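4.2 Removal of Memory Modules from Desktop Computers

The second set of trials tested whether the search method in Section 3 could be used on mixed office equipment. The Senwood collection contains 52 desktop computers, all retired from office use. Each one was opened by hand before the trial, and the side panel was set next to it on the platform. The robot then had to find the memory area, line up the gripper, and pull one module without touching nearby parts.

We recorded 616 attempts. An attempt was stopped if the contact force passed the limit set in Section 3, or if the arm needed more than 2 corrections before closing the gripper. The Redano planner was used for all approach paths, with the same settings as in the first set. Most stopped attempts came from contact between the gripper and the drive cage, a problem also noted by Björklund for smaller cases.

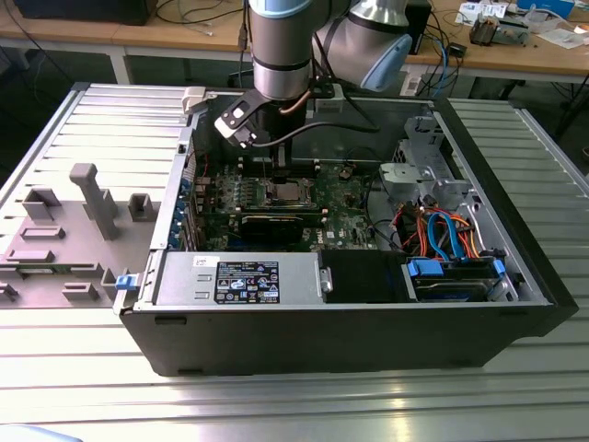

Page last changed: Jun 29, 2018

Figure 7. Gripper above the motherboard of an open Dell tower lying on its side.

In towers laid out as in Figure 7, the memory area lies in shadow under the gripper, and the view from the fixed camera is of limited use during the final approach. For these cases the method depends on the force signal alone. Results by case type are given in Table 3.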